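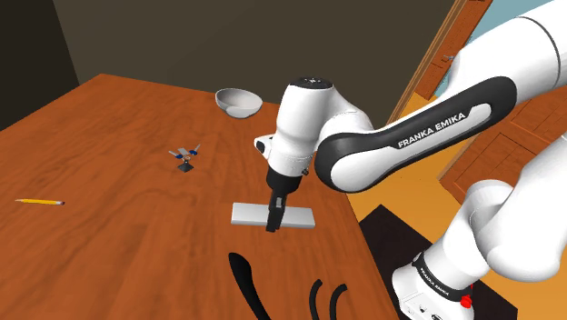 Simulierte Tischszene mit Franka-Emika-Arm, Greifer am hellgrauen Balken.

Grundaleo: Aufräumen am Tisch

Der Datensatz enthält 3,000 simulierte Episoden zu 41 Aufgaben aus Haushalt und Werkstatt. Typisch sind Anweisungen wie „Leg den Stift in die Schale“.

Stand Mai: Einzelne Gegenstände umzulegen klappt meist. Ganze Tische räumt das Modell in 44 Prozent der Läufe ab. Für den Alltag reicht das nicht. Versuche an echter Hardware fehlen.

Aufteilung: 4 Teile, nach Aufgaben getrennt

Kontakt: Piyumi Sultana, Shafiq Mridha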